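Discombe Annex, Ground Floor Workroom and Stores
Fire and general safety walk-through, December 2, 2019
Key: OK / FIX / WATCH

EXITS AND CORRIDORS

Main exit door opens fully from inside: OK
Side exit to loading area: FIX. The door sticks at the bottom. It opens with a hard push, but it should not need one. Plane the edge or adjust the hinge.
Exit signs lit: OK, except the one over the Sivier Street door. Replace the bulb or the whole unit.
Corridor width at the narrowest point: 900 mm with the recycling bins where they are now. Move the bins to the alcove.
Stairs, treads and handrail: OK. The second tread from the bottom has a loose nosing strip. WATCH.

FURNITURE AND WORK SURFACES

Table edges free of splinters and sharp corners: OK
Table legs and bases steady: OK
Cable openings in tabletops: OK, none cracked
Marks on work surfaces: cosmetic only, no action
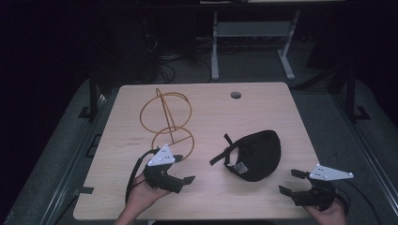

Shelving fixed to wall: FIX. Two brackets in the store room are missing their lower screws. Take the top shelf out of use until they are replaced.
Chairs: one with a cracked seat, tagged and set aside for disposal.

ELECTRICAL

Panel door closed and labeled: OK. Breaker 123 is listed on the chart but there is no breaker with that number. Correct the chart.
Extension cords: FIX. One is being used as permanent wiring behind the copier. This was written up in October and is still there. Ask for a wall outlet.
Space heaters: one found, make Skumico, plugged straight into the wall. Cord in good shape. Keep 1000 mm clear on all sides.
Outlet covers: OK

FIRE EQUIPMENT

Extinguishers in place and charged: OK. The tag on unit 1213 has faded and the service date cannot be read. Have it retagged.
Smoke detectors: tested, all sounded
Sprinkler heads clear of storage: WATCH. Boxes in the store room are stacked too close to the ceiling.

COATS, HATS AND PERSONAL ITEMS

Hooks secure: OK
Nothing hung on extinguishers, valves or door closers: FIX. There was a coat on the closer at the Acuña wing door. Use the hooks. 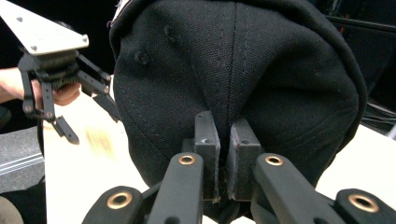
Lockers: doors close, no broken latches
Bags on the floor in walkways: none at time of visit

FIRST AID

Kit on wall: OK
Contents: low on adhesive bandages and gloves. Eye wash is past its date. Order all three.
Emergency numbers posted: OK, but the sheet still shows the old front desk extension.

All FIX items to be closed before the next walk-through. Initial and date each one on the office copy.

Discombe Annex Facilities Office | Contact us | © 2019 | Back to top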